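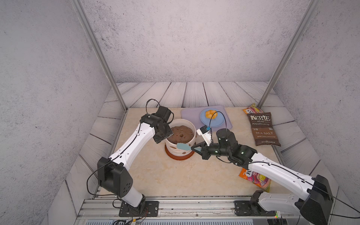

Grimeck ouvre les précommandes de sa cellule à deux bras Wimmont

Vendredi 28 mai 2021 — Grimeck a le plaisir d'annoncer l'ouverture des précommandes de Wimmont, une cellule de table à deux bras montés sur rail aluminium, pensée pour les écoles de cuisine, les laboratoires et les ateliers qui préparent dès maintenant leur budget d'équipement. Les premières livraisons sont attendues en novembre.

« Nos clients nous appellent souvent avec un devis à moitié rempli et beaucoup de questions, et c'est très bien ainsi, nous aimons prendre le temps d'en parler », confie Lucrezia Santoro, directrice commerciale. L'équipe propose donc trois formules : l'achat, la location sur deux ans, ou l'achat différé avec reprise du matériel. Chacune comprend l'installation, les pinces de rechange et deux journées de formation sur place. Le câblage du local et les plans de travail restent à la charge de l'acheteur — mieux vaut les prévoir dès le premier chiffrage !

La série de lancement compte 148 cellules. Les établissements intéressés peuvent demander un dossier de planification, avec calendrier de paiement et fiche d'encombrement, auprès de Tomoyo Sekiguchi, au service des projets de Grimeck.

Contact presse : Cledwyn Rowlands, Grimeck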